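The ferry to Pilell ran twice a day in September, and she had missed the first one. She bought a tea from the kiosk and sat on the wall with the box beside her. It was heavier than it looked. Inside were the ledgers from the Clostano office, which had shut in the spring, and a biscuit tin of keys that no longer fitted anything.

Her father had kept the books for the harbour at Clostano until he was 77. He wrote in blue ink and ruled his own lines. When the office got its first computer he learned to use it, typed everything in for a month, and then went on writing it out by hand as well. After he died she found out that the harbour had been paying him for one job and he had been doing it twice.

A man from the Pilell museum had telephoned to ask for the ledgers. He was polite and a bit deaf. He said they would go in a glass case, open at the storm year, and that he could offer 300 for the lot. She said she would think about it. Then her brother rang and said to ask for 700, and she said she would think about that too.

The second ferry came in at ten past two. A lad took the box off her at the ramp and put it under the stairs with the bicycles. She sat where she could see it.

Halfway over, the wind got up and she moved inside. There was a woman with a dog, and a couple sharing an orange. She took out the one ledger she had kept in her bag, the storm year, and read the page for the night the *Tanoli* came in.

She had known the story all her life. Her father had stood on the quay until morning with a lamp, and the boat had come in with everyone aboard. He told it at weddings. In the ledger it took up a single line. *Tanoli, in 4.40, 39 aboard, berth dues waived.* After that came a line about rope, and another about a broken window in the weighing shed.

She read it several times. She looked for something in the writing, a shake or a blot, but it was the same as on the page before and the page after. He must have gone in from the quay, taken his coat off and sat down to do it.

The orange couple had started on a second orange. One of them held out a piece to her and she took it.

At Pilell the lad carried the box down the ramp and set it on the ground. The museum man was waiting by a small green van. He shook her hand and asked whether the crossing had been rough.

"Not very," she said.

He bent to lift the box and she put her hand on the lid.

"You can have these," she said. "I don't want the money. But there's one I'm keeping."

He straightened up. "Which one?"

She told him. He looked out at the water for a bit, and she could see that he was working out what he would put in the glass case.

"The year after's quite good," she said. "They had a seal in the office." 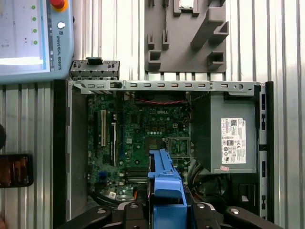
He laughed at that and asked how long it had stayed. She said two days, and that her father had charged it for the berth. Then she helped him get the box into the van, and went to find out when the last boat left.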